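Bakery puts crusts back on the counter

Friday, September 11, 2020

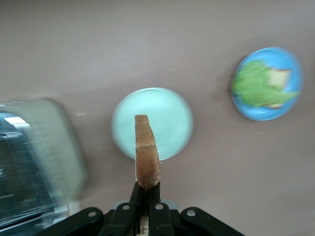 A strip of golden-brown crust held upright, with round wall discs behind it.

Gekine, the small bakery on the corner of Cabello Street, has started selling its bread crusts by the bag, four months after it stopped putting them out.

The ends and side crusts are trimmed from the tin loaves each morning before the bread is sliced for sandwiches. Until May they went into a basket by the till and customers helped themselves. The basket was taken away when the shop changed its counter, and the trimmings were then sent to a pig keeper outside town.

Lucía Bustamante, who runs the bakery, said regulars had kept asking for them. "People want them for soup, or for the children to chew on the way home," she said. "We were cutting them off anyway, so we might as well bag them."

The crusts are cut into narrow strips and put back in the oven for 8 minutes, then left on racks until the shop opens. A bag weighs 300 grams and costs 66p. They are sold plain — there are no plans for salted or flavoured ones — and will keep for several days in a tin with a tight lid.

On the first morning the bakery put out 45 bags and the last had gone before lunch. Bustamante said the number would depend on how many sandwich loaves were ordered, and that Mondays would probably be short.

Two nearby businesses have also asked for a share. The Grindis café wants strips to serve with boiled eggs at weekends, and Gukitz, the delicatessen across the road, plans to grind the darker pieces into breadcrumbs for its own fishcakes. Both will collect after the morning bake, and neither order will come out of the bags kept for the shop.

The crusts contain wheat and milk, and are baked in the same oven as loaves with sesame. Customers who would like a bag kept back can ask at the counter the day before. The bakery is open from seven until two, Monday to Saturday, and is not taking telephone orders for crusts at present.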